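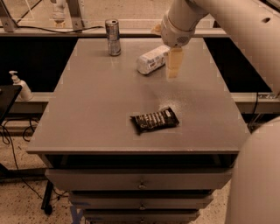 2. Collecting the demonstrations

Category: Student Projects / Robot Learning
Last updated: September

Our group (Abrehet Weldu, Tobias Pettigrew and Mulugeta Wubshet) set out to gather 100 examples of a robot arm picking grocery items off a table. The examples train the pick-and-place policy for the Gallarico project. Chandrasekhar Kurian supervised.

The objects for this set were a can, a white package and a wrapped candy bar. They went on the gray top of the drawer unit, spread out so that the gripper could come down over one without touching the next. Each example covers one pick, and the spoken instruction names the object to take. We changed the layout after every example and wrote the new one down before starting the arm.

Mulugeta drove the arm for most of the set. Abrehet took over for the last part, and her runs are slower – the median is 3 seconds longer. We kept both because we wanted more than one style of motion in the data.

An example was thrown out if the operator stopped partway, if the wrong object was named, or if the log had a gap. We threw out 17 and recorded them again. Most of those were candy bar picks. It lies low on the table, and the fingers have to close very near the surface. Lowering the approach speed helped.

2.1 Labeling

Two of us labeled every example separately in Pleter. Where the labels differed we watched the recording again together. The start of the grasp was the hardest point to agree on, so we settled on the first moment the fingers begin to close.

2.2 Still to do

The light was the same for the whole set. Przemysław Wilczyńska has asked for a second set with the lamps changed, and we would also like to try softer packaging. Training on the first set takes about 2 hours on the lab machine.

Contact the project group | © Breven Student Projects | Back to top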